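Bench notes, Mar 11, 2018

Quick one this issue, running behind. Readers keep asking if the machines can do real shop work yet. Short answer – some of it. Drive swaps are the job at our Brustelport bench this spring. Blue caddy, gray bay, line it up, push.
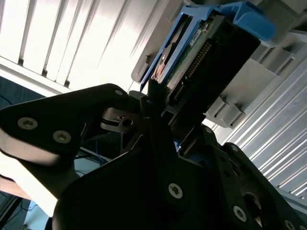 Preda wrote in to say her repair counter in Jeduswood would take a slow robot tomorrow, as long as it never bends a pin. Fair. She does 733 of these a year by hand and is sick of it.

The push is the easy bit. Cables are what hurt. They flop, they sit diffrent in every case, and a person just shoves them aside without thinking. 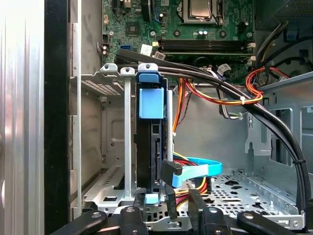
Same trouble at home, really. Folding towels, loading a dishwasher – soft stuff, odd shapes, no two alike. The Drekumville crew has been at laundry since September and still wont leave it running alone. I'd put chores a good 7 years out. Shop floor sooner, if the parts stay stiff and somebody designs the slots with a bit of slack.
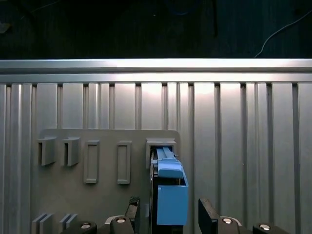
Blue part going into the end slot on the gray board.

More next issue, send questions.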